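To: gripper-evaluation list
From: Evaristo Orlandini
Date: 2022-01-17
Subject: Re: Finger pads and the hand-held unit – request for comments before the second round

Dear colleagues,

Thank you for the replies received so far. I am answering the message from the Clendilwood group in full, as it raises points that several other sites have also put to me privately, and it is better that the answers be on the list. The earlier message is quoted first.

> Dear Evaristo,
>
> We have read the draft protocol for the second round and have four
> questions before we commit our operators.
>
> First, the draft says that all sites will use the blue rubber pads.
> We had understood from the August call that the bare finger was still
> under consideration for soft packaging. Has this been decided, and on
> what basis?
>
> Second, we would like to know whether the packaged food task remains
> in the protocol. Our operators find it slow, and the wrappers differ a
> great deal from one household to the next. We would prefer the wooden
> block task, which is easier to score and which we can run on the
> Lostemar arm without changes.
>
> Third, the view from the camera on the hand-held unit takes in a good
> part of the linkage at all times. On our own wrist mount the camera
> sits further forward and the fingers take up less of the picture. Is
> there a reason to keep the present position?
>
> Fourth, please confirm who is responsible for spare rivet pins. We
> have had to replace pins on one unit and used what we had on hand.
>
> With regards,
> The Clendilwood group

1. Finger pads

The decision to use the rubber pads was taken after the August call, and I regret that it was not announced separately. The first round produced 2,626 attempts across the participating sites. Of these, 1,094 were made on soft or loosely filled packaging, and it is on this group that the choice of pad matters. With bare fingers the operators tended to close harder in order to keep hold of the wrapper. The pastry inside was often crushed, and the attempt was then scored as a failure even where the packet had been lifted and set down in the correct place. With the pads fitted, operators closed more gently and the crushed item became a less common reason for failure at every site that reported it.

The pads do have a disadvantage. They drag on thin film, and a wrapper that lies flat against the wall of a box may be pulled up with the item that was meant to be lifted. The Drarkstead site reported this more often than the others. We considered a narrower pad for the second round but have only one set of these, and a comparison made at a single site would not tell us much. The narrower pad is therefore set aside until the third round.

Sites that wish to continue with bare fingers for their own purposes may do so, provided that those sessions are logged apart and not submitted with the rest.

2. The packaged food task

The task remains in the protocol. I understand the wish for a task that is quicker to score, and I do not dispute that the block task is better suited to the Lostemar arm as it stands. The purpose of the second round, however, is to learn whether the hand-held unit and the arm agree on items that bend, slide and rest on one another. Blocks do not do this. If both devices succeed on blocks, we will have learned very little about which finger shape to order.

With regard to the differences between households, these are wanted. We ask only that each box hold a mixture of wrapper types and that at least one item be placed so that it leans on another or on the wall. Operators should not tidy the box between attempts except to return the item that was moved.

3. Camera position

The present position was chosen so that both fingertips and the full opening between them stay in view through the whole of the closing movement. When the camera was moved forward in the Zacharopoulos trial, the object was larger in the picture but the fingertips were lost at the last moment, and that is the moment the scorers need to see. The loss of picture area to the body and the linkage was judged acceptable.

There is a second consideration. The wide view takes in a good deal of the room, and the scorers have found this useful for following the path of the hand toward the box from some distance away. I would ask Clendilwood to keep the camera where it is for the second round. If the group is willing to write up its own wrist mount, with drawings, I will gladly circulate the note.

4. Rivet pins

Spare pins are held at Drarkstead and will be sent on request. Please do not substitute other pins. A pin that is slightly undersized allows play at the fingertip, and the two fingers then no longer meet squarely. The unit that was repaired at Clendilwood should be returned for checking before it is used in the second round. A replacement will be sent in advance so that no session is lost.

5. Procedure for the household sessions

The steps below replace section 4 of the draft. They apply to the hand-held unit only. The procedure for the arm is unchanged.

Step 1. Choose a table that can be approached from at least one side. A tablecloth may be left in place. If it is, note the fact in the log, as a printed cloth has an effect on the automatic tracking – this was plain in the first round and we want to be able to separate those sessions afterward.

Step 2. Place the open box toward the far end of the table, with one wall facing the operator. Any rigid box of suitable size may be used. The items should lie below the rim where possible, so that the operator has to reach in over the wall.

Step 3. Inspect the unit. The pads should be seated fully on both fingers and the pins should sit flush. Open and close the fingers several times without an object. Any catching in the linkage is to be reported before the session begins and not after it.

Step 4. Start the recording with the fingers open and pointed toward the box, and hold this position briefly. The scorers use this opening view to confirm the state of the fingers and the contents of the box. The view below is acceptable for this purpose: both blue pads are visible with a clear gap between them, and the snacks in the red box can be told apart by their wrappers.
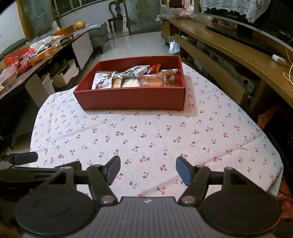
Step 5. Advance to the box and lift one item only. If two items come up together, set both down and record the attempt as a double lift. Do not shake the second item free.

Step 6. Set the item down on the table beside the box, open the fingers fully, and withdraw to the starting position. The attempt ends when the fingers are again open and pointed toward the box.

Step 7. Return the item by hand and begin the next attempt. After 30 attempts the operator should rest, and the pads should be wiped with a dry cloth.

6. Scoring and targets

Each site is asked to contribute 1,000 attempts. This is more than most sites managed in the first round, and I am aware that it will require a second operator in some cases. Sites that cannot reach this number should say so now, so that the remainder can be shared out. The scoring sheet keeps the same categories as before, with double lifts now entered on their own line. Crushed items are to be scored by looking at the item itself after it is set down and not from the recording.

Where two scorers disagree, the attempt is passed to a third scorer at another site. Please do not settle such cases by discussion within the same office. In the first round this was done in good faith at two sites, but it left us unable to say how often the scorers had differed.

7. Matters still open

The following have not been decided, and comments are invited.

Whether the arm should be given the same finger pads or a thicker version. The Lostemar controller closes to a set position and does not respond to the resistance of the item, so that a thicker pad may do some of the work that the operator's hand does on the hand-held unit. Zacharopoulos has offered to test both.

Whether gloves should be permitted for operators. Drarkstead has asked for this on grounds of comfort during long sessions. I have no objection, but would like to hear from anyone who has found that gloves change the way the unit is held.

Whether the recordings should be trimmed at the site or centrally. Central trimming is more consistent but adds to the delay before scoring can begin.

Replies should be sent to the list and not to me alone. If no objection is received to sections 1 through 6, the revised protocol will be circulated as final and shipment of the pads will begin in the order in which the sites confirmed.

Yours sincerely,

Evaristo Orlandini
Coordinator, gripper evaluation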